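4. Setting up a goal plan in Civano

Last updated: May

Complete this section after the practice profile (section 3) is saved. You need the Owner role. Staff with the Viewer role can open a plan but cannot change it.

4.1 Create the plan

1. Open Plans and select New.
2. Enter a plan name of up to 100 characters.
3. Set the plan length in months. The minimum is 3.
4. Enter the baseline. For a practice with 294 active patients, type 294 without commas or units.
5. Enter the target in the same format, for example 806.
6. Select Save draft.

Note: The baseline counts patients with at least one paid visit during the period chosen in the practice profile. Imported contacts with no visit are left out.

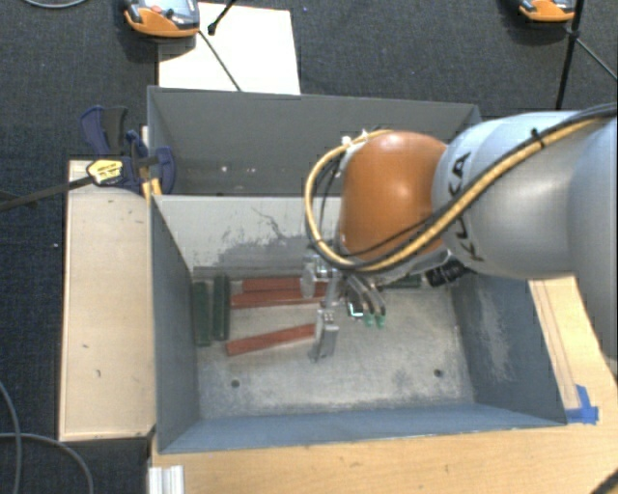

4.2 Assign a consultant

1. Open the draft and select People.
2. Choose a consultant from the list. Accounts on the Ruvthorpe package see only the consultants assigned to their region.
3. Set access to Read or Comment.
4. Select Send invitation. The status changes to Pending until the consultant accepts.

CAUTION: Comment access includes the revenue worksheet. To keep the worksheet private, set access to Read before sending the invitation.

4.3 Activate

1. Check that the status next to the consultant's name is Accepted.
2. Select Activate.

CAUTION: The baseline is locked on activation. To correct it later, close the plan and create a new one. Comments do not carry over.

Review dates are set in section 5.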